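Extended warranties and appliance cover: your questions, answered without the brochure

Last reviewed August 21, 2019

Do I need appliance cover at all?
Probably less often than you are told. A new appliance that fails early is usually a matter for the shop that sold it, and you should go back there first. Plenty of the letters that reach us at Beddoe come from people who paid a cover firm to sort out a fault the shop should have dealt with free of charge.

The salesperson said it was "like insurance". Is it?
Sometimes. Some plans are insurance policies and some are service contracts, which are promises to repair made by the firm itself. They can look identical on the leaflet. Ask which one you are being sold and ask for the answer in writing. If you get a long reply with no yes or no in it, draw your own conclusion.

What does "parts and labour included" mean?
Whatever the definitions page says it means. Beca Sayce, who reads the small print for us, went through the Stinora household plan in May. Door seals, hinges, handles, shelves and bulbs were all listed as "wear items" and left out. A reader paying for that plan might fairly wonder which parts were still in.
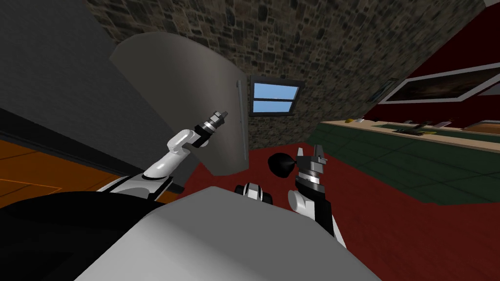 A curved, door-like panel with a slim metal handle, in a computer-rendered room.

Is the excess a big deal?
It can be. Take a plan with a 40 pound excess on each claim and a used machine that would fetch 100 pounds. Two call-outs and you have paid most of its value, before counting the monthly fee. Sellers like to quote the fee by the month. Multiply it out for the full term yourself.

They say they will replace anything they can't fix. With what?
Look for the words "at our discretion" and "similar specification". Gadix offers vouchers for its own online shop, priced by its own valuation table. Tudur Morgan wrote to us after his claim was settled with a voucher 278 pounds short of what he had paid. The firm was within its terms. We still don't think much of the terms.

Can I cancel?
Usually, though how much you get back depends on when you ask and whether you have claimed. Check for an administration charge. Cancel in writing, keep a copy, and look at your bank statement the following month – we hear from too many people whose payments carried on.

Are the five-star reviews worth anything?
We wouldn't lean on them. Many are collected straight after purchase, when the customer has tested nothing except the payment page. Reviews from people who have claimed are more use, and harder to find.

Does Beddoe take commission?
No. Cladenance asked to sponsor this page and Gwenllian Gwilliam turned them down. You shouldn't take our word for that either, so our accounts can be had by post on request.

My question isn't here.
Write to Bastian Rothe at the office, enclosing a copy of your terms. We can't advise on a plan we haven't read.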